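3 May 2017
Indham, back room, long wooden table

Soft toys into the blue bin, take three. I moved us off the Steiner shelving for this one and onto the wood table, and I am so glad I did. More elbow room, and the bin can sit wherever we want it. Starting list was the cream bear, the small beige one, the orange ball and the pile of light blue and teal soft stuff. Printed list on one sheet of paper, same wording as last time.

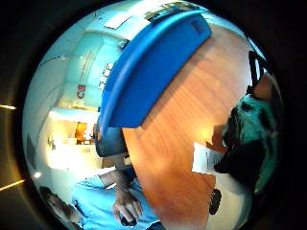
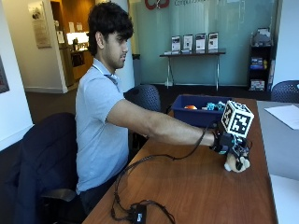
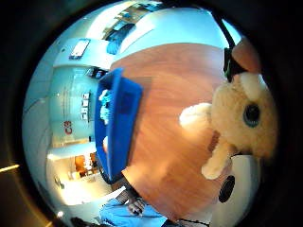

Big thing I learned: pick plush up by the body. I had been telling everyone to go for an ear or a paw since they stick out and look so handy, but then the whole toy swings and you spend ages waiting for it to settle before you can let go over the bin. A good squeeze round the belly and it goes where you go. The little beige toy is great for this, one hand and done. The bear is a different animal (sorry) – all that fur squashes down a long way before you feel anything firm, so you have to keep closing past the point where it seems like enough.

Second thing, the bin. Low sides are a joy when you're reaching in from a chair, but the soft things pile up against one side and start creeping over the rim. Ball first, then soft toys on the far side from the ball, then the bear last on top. We tried the bear first and it filled the bin like a cushion, and the ball rolled straight off it. Twice!

The wood is slicker than I'd like. The bin slides if you bump the rim with a wrist. Try a square of shelf liner under it, there should be a roll in the Wiluto crate.

Running totals, copied off the sheet before I lose it:
pick-ups this session 139
drops and do-overs not separated yet, need to go back through
all sessions so far 1493
target before August 2635

So we're well over halfway, and the last stretch ought to go faster with the new order. I'm really pleased with how this is going. The do-overs have a pattern to them now, nearly all on the bear, nearly all at the rim.

Clarkasitz want to know if the same order works with their bin, which has taller sides. My guess is yes for the ball and no for the bear, the arms will catch. Would love to try it. Ask them for the inside depth.

Also to sort out:
– brush the bear, it's getting matted on one side and I think that changes the grip
– wash the light blue pieces, cold, no softener
– second ball, same size, any color but orange
– reprint the list with bigger type, the lines are too faint to read from the far chair
– leave the bin on the long side of the table next time so both chairs can reach

Toys stay in the bin overnight, bear on top.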